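Fanex pick-to-basket, quick setup guide
Posted by Nabil Azar, May 21, 2026

Two-arm kit from Istedetti. Shelf picking with a hand basket, open cubbies. Assumes arms are bolted down and powered. If not, go do that first, the Dewulf mount page has the torque values.

1. Load the shelf. One item per cubby, middle tiers to start. Leave the rest empty for now. Mixed shapes are fine, round stuff is easiest.
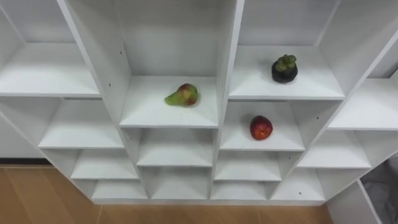
Do I need to teach every item seperately?
Only if the shape is new. One taught apple covers the other round fruit, but long items need their own grasp.

2. Run the shelf scan. Menu > Scan > Full. Takes 19 seconds. Keep your hands out of the way or it restarts and you sit there again.

3. Basket goes to the left arm. Close on the handle, then Hold. Set grip to 113 in the Ultudau panel. Default is 100, too low once there's a few things in it.

4. Right arm does the picking. Start at half speed. Check that the drop point is over the basket opening, not on the rim. Nudge it with the arrow keys, save, run again.
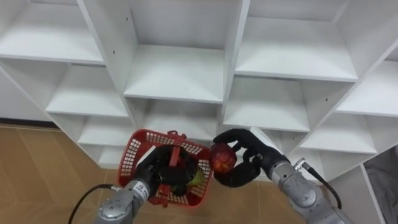
Step 4: apple in the right hand, basket held by the left.

5. Long items next. Switch grasp from Round to Cradle. Fingers should come in from below and the side. If the hand bumps the shelf board raise approach height by one notch and retry. Don't touch the grip force yet, everybody does that first

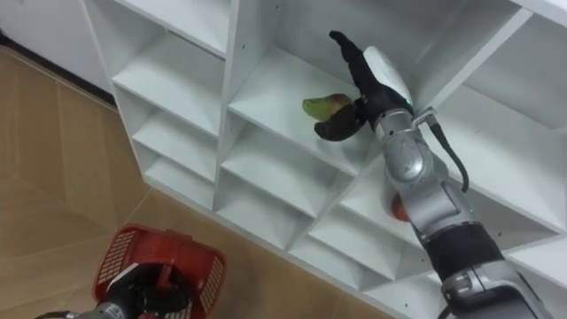

and then the soft fruit gets squashed. Height first, force last.

6. Save the profile. Name it somthing you'll recognize. Log holds 1000 picks then overwrites, so export before a long run.

Lost the basket pose after an e-stop? Redo step 3, skip the scan. Imad Issa has a reset script for this, linked on the downloads page. Works on firmware from November or newer.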